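Section 4: First wash and dry settings

Okay, so by now your Pomare is level, the hoses are hand-tight and you've run the empty rinse from Section 3. If you skipped the rinse, go back and do it. I'll wait.

I wrote this part for the people in our building who got the same washer-dryer I did, and the printed booklet is fine but it's tiny and it jumps all over the place. These are the steps I use every time.

1. Turn the dial to Mixed. The light next to the door should go green. If it blinks, the door isn't shut all the way – push near the latch, not in the middle of the glass.

2. Sort by weight before you sort by color. Towels and blankets go together, sheets go in a load of their own. A sheet will wrap itself around a towel given half a chance, and then the drum thumps like crazy on the spin.

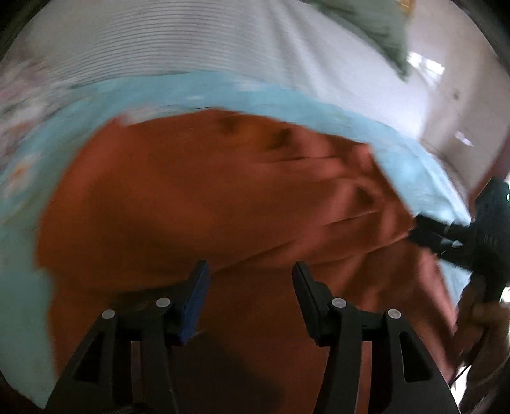

Fig. 4-1. Orange cloth and a light blue sheet.

3. Fill the drum loosely. You want to be able to fit your hand flat between the laundry and the top of the drum.

4. Pour detergent into the left tray up to the first line. I know the cap on the bottle says more. Ignore the cap! Our water is soft and you'll be rinsing suds until supper.

5. Press Spin until the display says 600 for anything thick and new. Once it's been through the wash a few times you can go higher.

Note: The display drops the last zero on some models, so 60 means 600. Mine does this and I thought it was broken for a good week.

6. Press Start and hold it for a full second. A quick tap only wakes up the screen.

Caution: Don't pull on the door when the cycle ends. The lock takes a while to let go, and the handle is the one part Wirnau doesn't sell separately.

Drying

7. Leave the load in, turn the dial to Dry and pick your minutes. I start sheets at 18 and check them. Blankets need a lot longer, and I like to stop halfway, pull everything out, shake it and put it back in.

8. Clean the lint screen. Yes, every time, even when it looks okay.

9. Spread everything out flat while you check the seams and corners for damp spots. A bed is perfect for this (a couch works if you're short on space). Anything still damp goes back in for 11 more minutes.
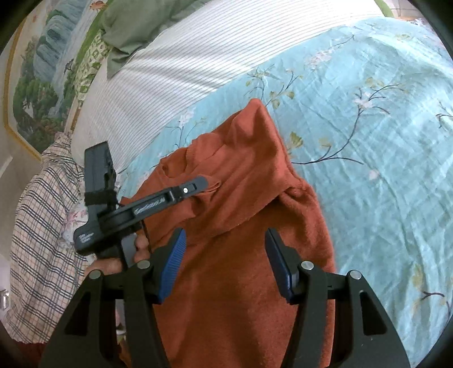
Graham Pearce wrote in to say that he gets better results on blankets by skipping the timer and using the Sensor setting, with the spin turned up one notch first. He also says the thick ones should rest over a chair for an hour before they get folded, or they'll smell musty by November.

I tried his Sensor trick and it does work on the heavy stuff. On sheets it shut off too early for me, so I'm sticking with the timer there.

10. Leave the door open a crack when you're finished, and wipe the rubber seal with a dry rag. Filter cleaning is in Section 5.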